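Réka Borbély did not believe in the starter. Lajos had named it Geum and claimed it was 11 years old.

"Flour and water," she said. "You feed it, it burps."
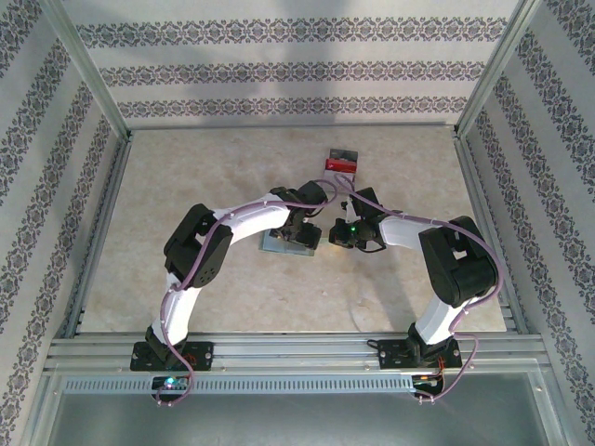

He baked the loaf anyway and cut her a slice at 4. She chewed for a long time, looking for the trick.

"You bought this in Rudby."

"Smell my hands."

She smelled them. Sour, a little like apples. Any man could rub dough on his hands.

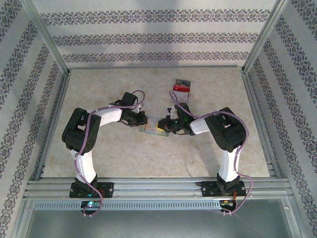
Two arms, grippers nearly touching.

"Give me the heel," she said.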